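Desk height, again (long, sorry)
Home Office & Furniture > Desks and Chairs

casimiro_i
Posted Wednesday, 9:12 am

I've been working from home for 4 years at a desk that I now believe was designed for someone's taller brother. My shoulders live up by my ears. By two in the afternoon I look like I'm trying to hear a conversation in the next apartment.

Options as I see them: saw an inch or so off the legs, raise the chair and find a footrest, or give up and buy a sit-stand frame and screw a new top onto it. I like the wood, is the trouble. It's got a nice grain and it was free.
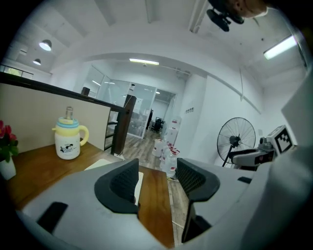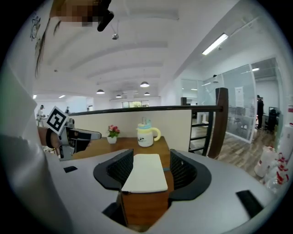
Wood in both, with a white sheet of paper or pad in the first and a white pad in the second.

Opinions please. My budget is "less than I'd like to admit to my wife."

edithq
Posted Wednesday, 9:40 am

Don't cut anything. People cut legs, the desk rocks, they cut the long leg, it rocks the other way, and a month later they own a coffee table. Raise the chair. Get a footrest. A footrest can be a ream of printer paper in a box.

planing_for_it
Posted Wednesday, 9:58 am

Cutting legs isn't hard if you put the thing on a flat floor and scribe all of them from the same block. I did one with a hand saw and my patience, both dull. Still level.

edithq
Posted Wednesday, 10:03 am

Still level according to whom

planing_for_it
Posted Wednesday, 10:05 am

According to a level, Edith.

tanko_usman
Posted Wednesday, 10:31 am

Before anybody saws anything: measure from the floor to the underside of your elbow while you sit with your feet flat. Then measure the floor to the top of the desk. If the difference is under an inch, your chair is the problem. If it's more than that, your desk is the problem. If you come up with a negative number, you're holding the tape upside down, which I have done in front of a client.

Also, what are you typing on? If it's a laptop by itself, you can fix the height all day and you'll still end up folded over it.

casimiro_i
Posted Wednesday, 11:15 am

Laptop by itself. I know. I know.

Elbow to desk is a shade under two inches, so by Tanko's law the desk is guilty. Chair is an old Herville with the lever on the wrong side. It goes up fine. It comes down when it feels like it.

salazar_e
Posted Wednesday, 11:47 am

That chair is your problem and I'll die on this hill. I had the same one. The cylinder goes and then every meeting is a slow elevator ride. You can get a replacement cylinder and bang the old one out with a pipe wrench and a mallet, and you will feel like a mechanic for an entire evening.

For the desk, clamp-on keyboard tray. It drops your hands lower than the top, you don't touch the wood, and you get the whole surface back for paper. I've had a Fondon tray for 8 years. The paint is gone where my thumbs rest and otherwise it's the same tray.

cconneely
Posted Wednesday, 12:20 pm

Keyboard trays are where knees go to be injured. I had one at my old job and still have the dent.

Get the sit-stand frame. I have the Greltirum one and it holds 14 different heights in memory, of which I use one. I stood up at it quite a bit the first week. But the one height I use is the right height, and no furniture had ever offered me that before. Your old top will screw right on if it's thick enough to take a screw.

edithq
Posted Wednesday, 12:34 pm

So you bought a motor to sit down.

cconneely
Posted Wednesday, 12:36 pm

I bought a motor to sit down correctly.

tanko_usman
Posted Wednesday, 1:10 pm

Cathal has a point in there somewhere. Casimiro, check the thickness of the top before you order a frame. Under three quarters of an inch I'd go with threaded inserts, and go easy with the drill. Put tape on the bit. There is a hole in the middle of my dining table that we keep a plant on.

Check for an apron too. If there's a rail running along the front edge, a clamp-on tray may not fit without a spacer, and the spacer eats your knee room. Salazar, does yours have one?

salazar_e
Posted Wednesday, 1:22 pm

No apron on mine. Fair warning. Mine is basically a door.

mudroom_pete
Posted Wednesday, 2:05 pm

I've got a Modise converter, the kind that sits on top of the desk, if you want it for the cost of shipping. It would make you higher.

planing_for_it
Posted Wednesday, 2:09 pm

He wants to go lower, Pete.

mudroom_pete
Posted Wednesday, 2:11 pm

It's in very good shape though

casimiro_i
Posted Wednesday, 4:50 pm

OK, crawled underneath. There is an apron. There is also gum, which I'm blaming on whoever had it before me. The top is a hair over an inch, so a frame would work, but the one I priced is more than the car repair I've been putting off.

Plan for now is an outside keyboard, laptop up on a stack of books, chair cylinder from wherever Salazar got hers, and Edith's box of paper under my feet. If I'm still lopsided in June I'll revisit the saw.

edithq
Posted Wednesday, 4:58 pm

Good. Leave the saw where it is.

planing_for_it
Posted Wednesday, 5:01 pm

I have 3000 posts on this forum and I think she's disagreed with every one of them. Casimiro, message me in June. I'll send you the scribing block.

salazar_e
Posted Wednesday, 5:30 pm

Cylinder link sent. Measure the old one first, they come in more than one length, and wear eye protection when you hit it.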